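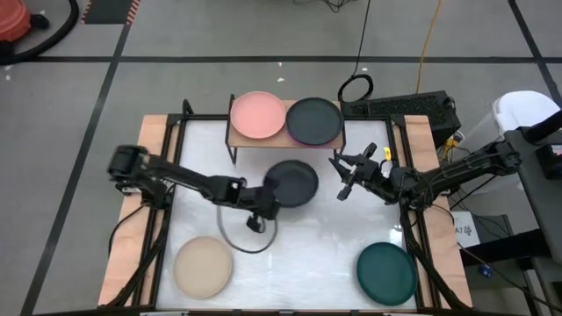
Posted by Gorazd Omerović on 22 March 2022 | Plengate setup guide, part 4: Recording handover demos

Okay, arms are bolted down and talking to each other, so now the fun bit! I train the Plengate policy on plates because they're flat, shiny and annoying to grip, and the method gets a lot better when the demos vary (more on that in step 4).

1. Home both arms and open both grippers.

2. Put two plates on the shelf and spread the rest over the tabletop. I like to mix light and dark ones.

3. Start recording, then pick up a plate with the left arm and bring the right gripper toward it, open. Go slow on the approach.

4. Save the demo, move the plates, go again. My first 100 demos all used one layout and the policy was hopeless on anything else. With 200 demos and a new layout each time, it started coping with plates in spots I'd never recorded.

Note: glare on a glossy top can confuse the plate detector. If yours keeps losing a rim, try moving a lamp before you touch the thresholds (I wasted most of July on thresholds).

Caution: check the slack in the gripper cable before every run. Keep your hands out while either arm is powered, even when it's just sitting there.

Training is in part 5.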